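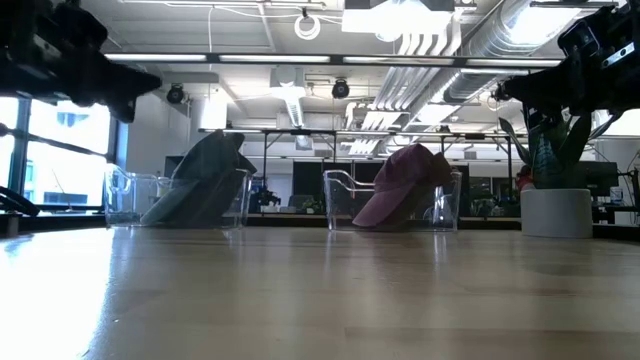
Skavum Caps and Bins

Data card and README, version 3
Last edited 20 January 2025

Summary

Skavum Caps and Bins is a table of records on how baseball caps sit in open, clear plastic bins. Each record covers one cap in one bin and gives the cap's colour, the way the crown and brim lie, and whether any part of the cap stands above the rim. The set has 3125 records covering 95 caps. It was put together for people who plan shelving and storage for soft goods that keep part of their shape, where the outside size of the item is a poor guide to the space it takes up.

The records are text and numbers only.

Contents

caps.csv: one row per cap. Cap ID, colour term, panel count, brim curve, crown depth in millimetres.
bins.csv: one row per bin type. Bin ID, inside length, width and depth in millimetres, front edge type.
placements.csv: one row per record. Cap ID, bin ID, rest position, brim direction, height above rim, notes.

Files are UTF-8 with commas as separators and a header row. An empty cell means the value was not taken. Zero in the height column means the top of the cap is level with the rim. Negative values mean it is below.

Rest positions

flat: brim and lower edge of the crown both touch the bin floor.
tipped: cap is up on its side or at an angle, with the brim pointing down into the bin.
inverted: crown down, opening up.
propped: brim lies over a wall or the front edge, crown inside.
folded: crown pushed in on itself. Used only where the fold holds without a hand on it.

Tipped is the most common position in the low-walled bins and the one with the most disagreement between labellers. A cap at a shallow angle can be read as flat. The rule in this version is that if a finger fits under the lower edge of the crown anywhere, the cap is tipped. Version 2 had no such rule, and the two versions should not be mixed on this column.

Brim direction

Given as left, right, front or back, as seen by a person standing at the sloped side of the bin. For a tipped cap, the value is where the brim points, ignoring its downward angle. Bins with no sloped side have a painted dot on one short wall, which is treated as the front.

Colour terms

Colours come from a closed list of 19 terms. Two labellers worked alone and a third settled any difference. The terms that gave trouble:

slate and charcoal: slate is used for dark grey with any blue in it. Charcoal is neutral.
maroon and mauve: faded maroon caps were labelled both ways. The final value is maroon unless the crown is plainly closer to purple than to red. The first reading is kept in the notes column.
stone and sand: merged in version 3 as stone.

Labels were given under overhead lighting, with daylight where the room had it. Glossy tables throw light back up through clear bins and make the underside of a brim look paler than it is. Colour was therefore judged on the crown only.

Bins

All bins are transparent and open at the top. They differ in wall height and in the shape of the front edge, which is either straight or sloped. Inside sizes were taken at the floor, and most of the bins widen slightly towards the rim. Bins stood side by side with a gap between them, so that a brim over one wall did not rest on the next bin. Lids were left out of the project.

How records were made

A cap was placed in a bin and left until it stopped moving. The position was noted first, then the height. Height was taken with a steel rule from the rim to the highest point of the cap, to the nearest millimetre. Caps were brushed into shape by hand between placements and the back strap was left at its middle setting. Iveta Dvořáček and Natnael Shiferaw did the labelling. Adalberto Holanda settled the differences.

Known problems

Crown depth for unstructured caps depends on how they were last stored. Repeat readings on the same cap differed by as much as 12 mm.
Bin G-07 was replaced in June after a corner cracked. The new one is slightly shallower and is listed as G-07b.
The folded position has too few records to be split by bin type.
Caps with a flat brim are under-represented. Use brim curve as a filter before comparing heights.
No record has more than one cap in a bin. Stacked caps behave differently and heights from this set should not be added together.

Suggested use

Working out wall heights for open bins. Testing labelling guides for soft goods. Teaching simple table joins.

The set is not suited to estimating head size or fit. The caps were chosen for range of colour and stiffness and do not stand for what any shop sells.

Changes

3: colour list closed, finger rule added for tipped, G-07b added.
2: brim direction added.
1: first release, heights only.

Licence and contact

Free to use and change with credit to the Skavum project. Corrections go to Elaine Pimentel, who keeps the files. Please give the cap ID, the bin ID and the column in question.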